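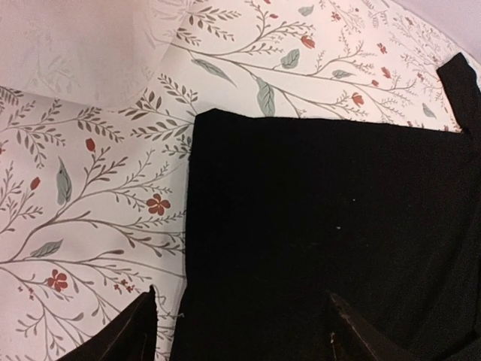
Black on the flowery cover, where every bit of lint shows up.

Laundry > Folding and Storing > Dark Clothes

Folding black clothes without going cross-eyed

Filed under: Washday Wisdom
26 shares | 4 comments

I own far too much black. Tops, leggings, work trousers, a cardigan I have replaced twice with the same cardigan. For years I folded the lot on my dark grey sofa in the evening with one lamp on, and then wondered why I kept finding things inside out in the drawer.

The best change I made was moving the whole job to the bed. I've got a pale cover with stems and little red flowers all over it, and black cloth stands out against it beautifully. You can see exactly where the edges are, which bit is a sleeve or a strap and which bit is just a fold, and whether you've got the corners square. If your bedding is dark, spread an old white sheet or a light tablecloth over it first. Mine for this used to be a Lillel tablecloth with a gravy stain in the middle, and it did the job perfectly well!

Do it near a window if you can. I try to fold mine before 4 in the afternoon from November to March, as after that I'm back to guessing which is navy and which is black.

My order goes like this. Lay the thing flat and smooth it from the middle outwards with your palms. Get one edge dead straight before you fold anything at all, then bring the sleeves or straps in so they sit on the main part. Fold the sides in, then up from the bottom. If it looks wonky, shake it out and start again – patting a bad fold never improves it, and I've patted plenty.

Lint next. Go over each piece while it's flat, front and back, before it gets folded. I had a Kuvo roller until the handle snapped and now I just wrap parcel tape round my hand, sticky side out, which costs next to nothing. A slightly damp rubber glove is good too, especially for hair. Stroke it all in one direction and the fluff rolls up into a little sausage you can pick off.

Loose threads: don't pull them. I once tugged at a hem on the way out of the door and ended up with half of it hanging round my ankle at the bus stop. Snip them close with small scissors, or if the thread belongs to a seam, poke it through to the wrong side with a needle and put a stitch over it.

A few washing bits while I'm at it. Inside out, always. Cool wash, and never in with towels (towels are where most of my fluff was coming from). Tissues in pockets, you know about those already, but check anyway. I dry mine indoors in summer because our line gets the sun all day and I've had a good black shirt go a sort of sad brown across the shoulders.

For storing, I stand everything on its edge in the drawer, folded side up, with a scrap of coloured ribbon between tops and leggings. I got 28 pieces in one drawer that way and it still shuts.

Next up on the list is the airing cupboard, heaven help me.

Tags: folding, lint, black clothes, bedroom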